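Ginby seminar planner, six months on
Sun 13 March 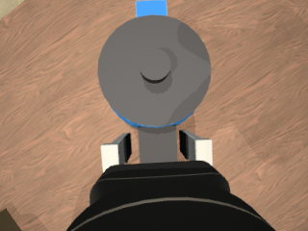
Our department bought Ginby in September to run the research seminar, a job previously done by a shared spreadsheet and Archana Negi's temper. The licence is 290 pounds a year, which in our corridor counts as capital expenditure.

Setting up a talk is quick. You type in speaker, title, room and time, and it writes the announcement for you, in a tone suited to the launch of a ship. Ravindra Pant's progress report on error-correcting codes went out as "an unmissable afternoon". There were 6 of us, and two had come for the biscuits.

Reminders work well, perhaps too well. The default is one a week before, one the day before and one an hour before, and the switch to calm it down lives under "Audience Warmth". I found it in January.

Abstracts are the weak spot. The box stops at 502 characters, a figure I can't explain and nor can their help desk. Anything with a Greek letter in it arrives as a row of question marks, so Vasanthi Iyengar's talk on lambda calculus looked rather more uncertain than she'd intended.

The room booking does what it says. The mailing list holds 50 names on our plan, and we haven't troubled it yet.

Three stars out of five. We've renewed, mostly because Archana has deleted the spreadsheet.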